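Flaltcombe drawer project – progress note for Levente
9 Feb 2023

Hi Levente,

You asked for something shorter than last time, so I'll skip the diagrams and tell you where the software is.

The big job in January was ripping out the old planner. It worked out the whole motion up front and then stuck to it no matter what, so if the drawer handle was a little off from where perception thought it was, we got a very confident miss. The new one (Njoroge wrote nearly all of it, and I want that on record!) replans 10 times a second from the latest handle estimate. We also moved the joint limit checks into the same loop, and that got rid of the annoying stalls near the wrist.

Perception is the part I'm still grumbling about. Glossy surfaces give us trouble – the depth map goes patchy wherever there's a reflection, and the segmenter likes to treat a dark shadow as part of the object sitting on it. Njoroge has been relabeling by hand and we now have 621 cleaned-up views in the training set. I'd like more of them with things lying on their sides.
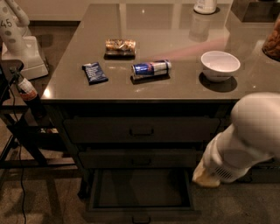 The arm beside the cabinet, bottom drawer open, with the can, the bowl and two small packets on top.

The bottom drawer gets its own test set now, because reaching that low puts the arm in an awkward posture and the planner has fewer ways out. On our last batch of 100 simulated pulls we had eight failures, and six of those came from one bug in how we pass the drawer angle around. It should've been a distance all along. Drawers slide! I'm a bit embarrassed about that one, and the fix is already merged.

Tooling: the Lavitz log viewer finally lets you scrub the camera view and the planned path together, so finding a bad run takes me a couple of minutes now. Obura, our task scripting layer, still has no decent error messages. That's on me.

Money is fine. We've used 40 percent of the compute budget and I don't expect to need the extra you set aside.

Next up is placing things into the open drawer, then closing it again without bumping whatever's inside. I'd also like a yes or no from you on sharing the labeled views with the Nornville group, and they'd like to hear fairly soon.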